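How do I help my daughter get ready for a libero tryout?

Posted in Volleyball > Club and School
Asked by Eimear Cronin
1st March

Hi all! My daughter is 16 and has played outside hitter since she first picked up a ball, but she has stopped growing and her coach at Retwood has suggested she try for libero next season. She is SO excited. She loves defense anyway and is always the one diving into the bleachers after a lost cause.

The trouble is that I never played, and I'd love to help her at home over the summer. We have a decent sized driveway and a garage wall with no windows in it. Tryouts are in October. What should she be working on, and is there anything about the position she ought to know before she walks in? I've read the rules page twice and I still don't understand when she is allowed to set the ball with her hands. Also, does she need different shoes or knee pads? Hers are Vindetti and still in good shape.

Thank you in advance, this forum has been a huge help already!

Saoirse Ó Súilleabháin
Oh, this is great news, congratulations to her! I moved from outside to libero at nearly the same age and it was the best thing that ever happened to me in the sport. I went on to play 4 seasons of college ball and I'd do every one of them again tomorrow.

First the setting rule, which confuses everybody. If she is standing behind the attack line (the ten-foot line) she can set with her hands and her hitters can swing at it however they like. If she is on or in front of that line and uses an overhand finger set, the hitter can't attack that ball while it is completely above the height of the net. A forearm pass from up there is fine. So if she's anywhere near the line, bump set it! Coaches love seeing a kid who knows this without being told. She also can't block or try to block, and she can't complete an attack from anywhere if the whole ball is higher than the net.

Now the fun part, the wall. I wore out a patch of my uncle's wall and I regret nothing. Start with forearm passes against it, feet moving the whole time, and go for 70 in a row without losing control. When that gets easy, have her stand closer so it comes back faster, then mix in one-arm digs on her weak side. 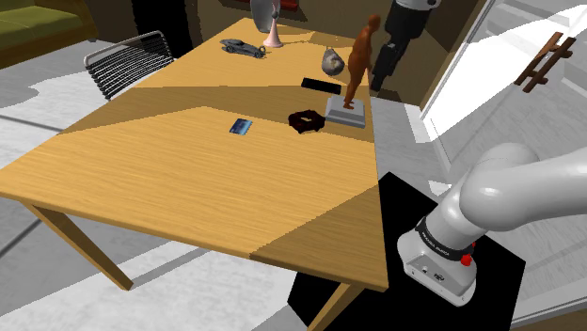
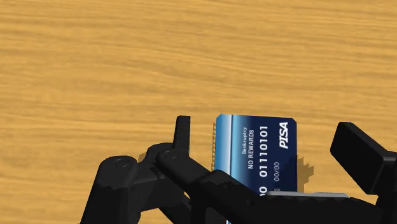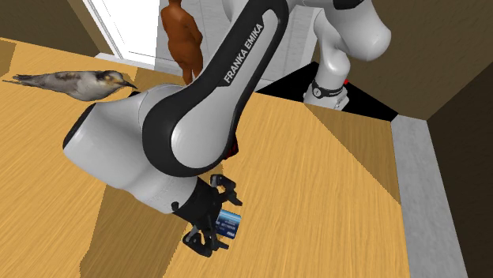
After the wall, get her passing real serves, as many different ones as she can find. This matters more than anything else on the list. Floaters especially! A float serve wobbles late, and the only way to get good at it is to see a ton of them. If you can't serve, stand on a step and throw overhand, two hands, with no spin. It's a pretty good imitation and you'll get better at it than you expect. Call out a target for her just before you throw so she has to think and move together.

And please have her practice talking. A libero sees the whole court and the others are counting on her to call seams, short, deep, in, out. It feels silly yelling "mine" in a driveway but do it anyway. At my own college tryout I shanked my first three passes into the curtain and the coach told me later she'd picked me for the noise I was making.

The knee pads are fine, keep them. Shoes too, as long as the tread still grips when she stops hard.

Lorcan Buckley
Agree with all of that. I'd add watching film. Pick any college match, ignore the ball and look only at the libero for a full set. You notice how early they get low and how still they are when the hitter makes contact.

My son plays libero for Lo Presti and he did 1,000 wall reps a week one summer. Probably too many, he had sore forearms till school started. Half would have been plenty.

Octavio Yupanqui
check what jersey color the team uses for libero, it has to stand out from everyone else's. my niece turned up in the same color as the rest of the group and had to borrow one lol. good luck to her

Eimear Cronin
You are all wonderful. I read the setting part out loud at dinner and she said "Mom, I KNOW," so apparently it was only me who was confused! We did the wall this evening and she got to 16 before it went over the hedge. Saoirse, one more thing if you see this: when you say weak side for the one-arm digs, is that just her left arm if she's right-handed?

Saoirse Ó Súilleabháin
Yes, left arm! Have her start a step further back for those and keep the wrist firm. 16 on the first night is a super start!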